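发件日期：2025-09-26
主题：Re: [社区小店] 清洁用品的周转和老系统换新，求经验

各位好：

引用一下前面那封，后面逐条回。

> 大家好，我们店开了三年多，面积不大，日用品占一半。
> 七月盘点的时候发现清洁类的账和实物差得很多，
> 系统里显示有货，架上没有，后仓也找不到。
> 反过来，有几种洗洁精系统显示零库存，后仓堆着两箱。
> 想问三件事：
> 一、清洁类你们多久盘一次，全盘还是抽盘？
> 二、有没有人从 Kwak 换到 Clillia，值不值得换？
> 三、供货商要求起订量提高，小店怎么谈？
> 我们现在两个人轮班，没有专门的仓管。
> 先谢谢了。

我们店的情况跟你差不多，也是日用品为主，在册单品1742个，其中清洁类不到一成，但是出错的比例一直是最高的。去年换过一次系统，起订量的事也刚谈完，所以三条都能说一点。

先说盘点。

全盘我们一年只做两次，过完年一次，七月一次。平时用循环盘点，每天开门前盘一小组，每组控制在40个单品以内，一个人半小时能做完。分组按货架的位置分，不要按系统里的品类分。我们一开始是按品类分的，结果洗衣液在两处，一处在正常货位，一处在门口的促销堆头，盘的人只盘了一处就签字了。改成按位置以后，走到哪里盘到哪里，同一个单品在两处出现就记两行，回来在表里合并。

清洁类容易错，我查下来主要是下面几个原因。

第一是同一品牌的香型和规格太多。瓶子形状一样，标签颜色差一点，条码却是不同的。收银的人图快，顾客拿五瓶不同香型的，扫一瓶然后按数量五，账就乱了。你说的一边有账无货、一边有货无账，很像是这个问题。我们后来规定清洁类必须逐瓶扫，不准按数量键，刚开始收银的人有意见，高峰期确实慢一点，两周以后就习惯了。

第二是赠品和捆绑装。厂家送来的“买一送一”，有的是单独一个条码，有的是两个单瓶用胶带缠在一起，单瓶条码还露在外面。这种到货以后一定要把单瓶条码盖住，再贴捆绑装的条码，收银台才不会扫错。拆开卖的话，要先在系统里做拆分单，不能直接放上架。

第三是破损。喷头断了、瓶盖漏了的，店员顺手拿去店里拖地用，没有登记。量不大，但是一年累积下来也不少。我们在后仓门口挂了一个本子，谁拿谁写，写日期、条码后四位、数量就行，月底统一录报损。本子比在系统里操作管用，系统里报损要点好几层菜单，忙的时候没人愿意点。

第四是收货的时候没有开箱。外箱写24瓶，里面有时候是20瓶，促销装尤其多。现在我们每种开一箱看，数量对得上就收，对不上就全部开。送货的司机一般不愿意等，这个要事先跟供货商讲好，写在送货单的备注里。

再说系统。

我们原来用的是Kwak，用了四年，去年换到Clillia。先说结论，如果你们店只有一个收银台，没有外送，可以不换。Kwak本身的进销存没有大问题，我们换是因为要接外送平台，它的接口老是掉，订单进来要手工补录，一天补几十单，受不了。

Clillia好的地方是盘点可以用手机，扫完直接出差异表，不用抄纸再录。差异表可以按金额排序，先看金额大的，小的放着。另外一个好处是货位可以建三级，货架、层、位，盘点组按货架拉就行了，跟我上面说的按位置分组正好配得上。

不好的地方也有几个。一是导入单品的时候，每个文件最多1000行，我们得拆成两个文件，拆的时候有一批条码被表格软件改成了科学计数法，后几位全变成零，导进去才发现，清理用了两个晚上。你要是换，导之前先把条码那一列设成文本格式，导完抽几十个对一下。二是旧系统的历史销售导不进去，只能导当前库存。所以换之前要把旧系统的销售明细全部导出来存好，补货要看去年同期的时候用得着。三是标签打印的模板少，我们的旧打印机配不上，后来又买了一台。

换系统的时间建议放在全盘之后第二天，库存最准。我们就是那样做的，盘完当晚导入，第二天早上开门用新的。并行跑了三天，旧的收银机放在旁边备用，没用上。

货架和陈列的事你没有问，但是跟盘点有关，也讲一下。我们清洁类原来是木头的层板，漏出来的洗涤剂渗进去擦不掉，层板也变形。后来从Hosness订了一组金属的，网上买，自己装。层高可以调，大瓶的洁厕和漂白放得下。陈列上同一品牌同一功效的放在一起，不同功效之间放隔条，这样一眼能看出缺哪个。调货架的那几天每天都要动，盘点暂停，动完重新编货位号再恢复。

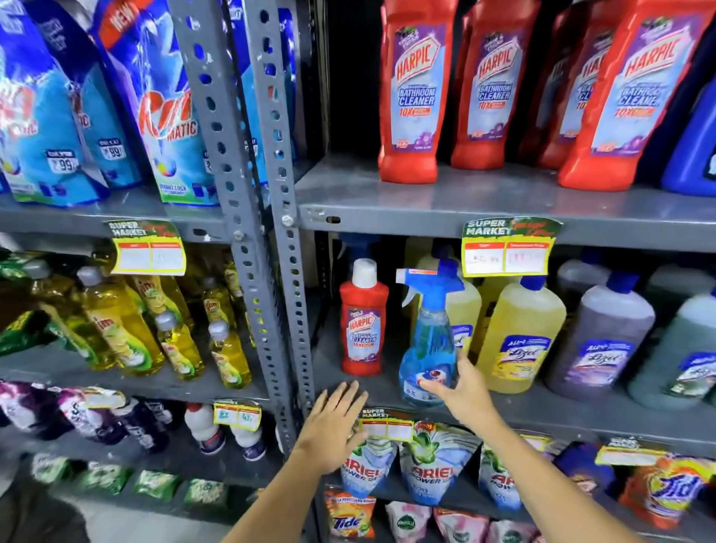

编号用简单的就行，我们是货架一个字母、层一个数字，从上往下数。标签贴在层板前沿，每层左端贴一张，用防水的标签纸，普通热敏纸碰到洗涤剂会变黑。另外漂白类和洁厕类不要上下紧挨着放，漏液混在一起有气味，消防来检查的时候也提过这件事，让我们把含氯的单独放一层。

最后是起订量。

我们主要的清洁类供货商是Juvetti的本地代理，今年把起订量从20箱提到33箱，单品不限，混装可以算。刚接到通知的时候我们也觉得接不住，后仓就那么大。后来谈下来是这样几条，供你参考。

起订量不降，但是送货可以分两次，中间隔两周，货款按实际送到的结。临期不足半年的可以拒收，这一条原来是口头讲的，这次写进了协议。滞销的可以换，每季度换一次，换货金额不超过上季度进货额的百分之五，运费我们自己出。促销堆头的位置给他们，换一个进货折扣，折扣不大，但是够抵运费。

谈的时候最有用的是销售数据。我们把过去一年他们家每个单品的月销量打出来带过去，哪几种占了大头，哪几种一年卖不掉一箱，对方看了也同意把卖不动的几种去掉。没有数据的话对方只会讲全系列要上齐。所以还是回到前面那条，账先做准，谈的时候才有东西拿出来。

如果你们那边量实在上不去，可以找附近的店合单。我们跟隔壁街的一家合过两次，一家下单，两家分货，发票的事情要提前商量好，开给谁、怎么分摊，最好问一下代账的会计。合单的麻烦在于对账，货到了当场分完当场签字，不要拖到第二天。

循环盘点的分组表我有一份空的，需要的话回信跟我说一声，我直接发到你的邮箱，列表这边附件有大小限制，传不上来。

另外想问一下，列表里有没有人做散装洗衣液的，顾客自己带瓶子来装的那种？损耗怎么记账，是按桶走还是按克走，我们想试但是还没想好怎么建单品。

祝好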